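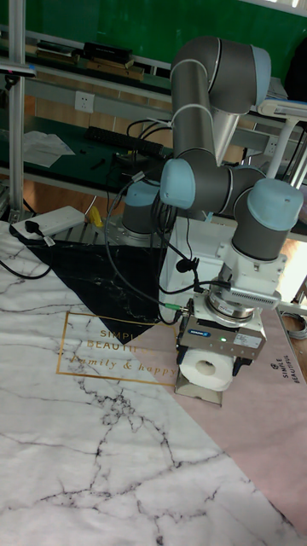 About the Drisier School of Languages

Welcome, benvenuti, bienvenidos, and come on in! We are a small language school for grown-ups on Allex Street in Zutport, and we have been teaching evening and lunchtime classes since 2000. We teach Italian, Spanish, Portuguese and French, plus English for people who have just moved to the area and would like to feel a bit braver at the pharmacy counter.

Most of our students come to us after a long gap. Some took two years of French in high school and remember how to ask where the library is. Some have a grandmother's letters in a drawer and would love to read them without help. A good many are getting ready for a trip (or have just come home from one, a little annoyed with themselves). Whatever brought you to this page, there is very likely a class where you'll fit right in.

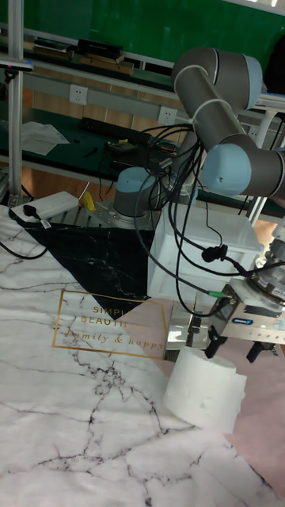 By Debora Rinaldi, founder and Italian teacher

I started the school with one class, one borrowed chalkboard and a stack of photocopies that I still can't bring myself to throw out. I had been teaching children for years and loved it, but their parents kept staying behind at pickup time to ask me how to say this or that, and after a while it seemed silly not to put out a few more chairs. Our first course ran for ten weeks and finished with a dinner that went on until almost midnight, and we've ended every beginner course with a dinner ever since. You don't have to cook, but you do have to order, ask for the salt and tell one story in the language you've been learning. It can be a very short story!

We now have about 200 students in a typical year, which still surprises me when I sit down with the class lists. Even so, we keep the groups small enough that your teacher will know your name by the second meeting and will notice if you've gone quiet.

How we teach

You will talk from the first evening. We do use a textbook, and we do teach grammar (I am very fond of grammar, and you may find you become fond of it too), but we try to bring it in when you already need it. So the past tense usually turns up the week everyone wants to talk about their vacation, and the polite forms arrive along with the phone calls. Homework takes half an hour or so, and if life gets in the way, come to class anyway.

Once you have finished the second level you are welcome at Sanna, our reading circle, named after the village where my mother grew up. The group picks one short novel each season and reads it slowly, with plenty of detours. We have a shelf of books to lend, and all we ask is that you write your name in the notebook and bring them back before summer break.
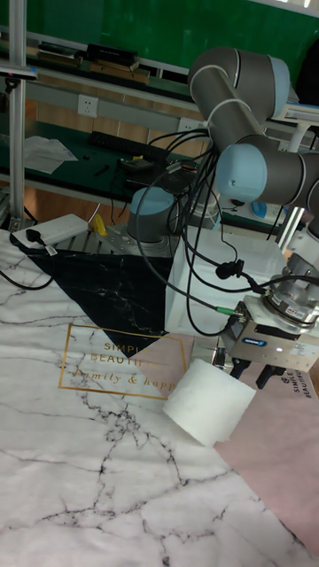 Zutport, August

Our teachers

Everyone who teaches here either grew up speaking the language or has lived in it for a long time, and each of them sat in on other people's classes before taking one of their own. We still visit one another's rooms every term. I have stolen some of my best warm-up games that way.

Visiting us

You'll find us at 1667 Allex Street, up one flight of stairs, with an elevator at the back for anyone who prefers it. The office opens at 11 a.m. and stays open until the last class lets out. New courses begin in the fall and again after the winter holidays, and you can sit in on one class free before you decide. If you're not sure of your level, call the office and ask for extension 2423, and we'll have a friendly chat in the language and find you a seat.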